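Jovdale's Spring Swap Wants the Little Things This Time

I went over to the Grustell building in Jovdale last May for what I thought would be a quick look at the clothing swap, and I came home two hours later with a winter coat, a lamp and a bag of buttons. So you can imagine how I feel about this year's news: the swap is adding a table just for hair things and jewelry! It opens at 10 in the morning, upstairs in the long room, same place as before.

The idea came out of last year's leftovers. People kept finding bracelets in coat pockets and hair ties looped around hangers, and by closing time there was a whole soup bowl of the stuff sitting by the door with no sign on it. I dug through it myself (of course I did) and left with a pair of earrings I still wear. This year it gets a proper table by the window, and the rules are pretty loose. Bring your small accessories in any open box or tray, clean, with the broken pieces taken out, and you get one ticket per box. A ticket is good for anything on the table.

The swap took in 967 pieces of clothing last spring, which the folks at the door wrote up on a big sheet of brown paper. They would like to see 100 boxes of small things on top of that. I think that's a lot of boxes, but then I started going through the drawers at home, and now I'm not so sure. Everybody I talk to has the same drawer. It has the claw clip you stopped wearing, the bracelet from a vacation, and hair ties in every color except the one you need.

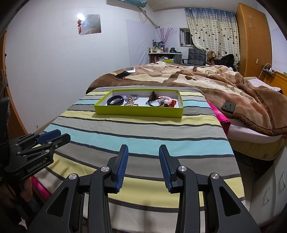
A green box of hair ties, bracelets and other small accessories on a striped sheet.

If you're sorting at home, do it on the bed. I tried the kitchen table first and lost a bead under the stove, and it's probably there for good. A sheet catches everything, and you can spread it all out and see what you've got. Put the knotted necklaces in a separate little bag, please. There's going to be a chair for anyone who likes picking knots apart, and I've already asked if it can be mine.

Drop-off is at the Wilten Street door, up to 39 boxes a day so the front hall doesn't fill up the way it did with the shoes. The bus from Hafstein stops right across the road. Kids are welcome, and they get a ticket of their own if they bring a box of their own. Whatever is left at the end goes to the school costume closet, which is apparently always short on anything shiny.

Coffee is a dollar, and bring your own bag, a bigger one than you think.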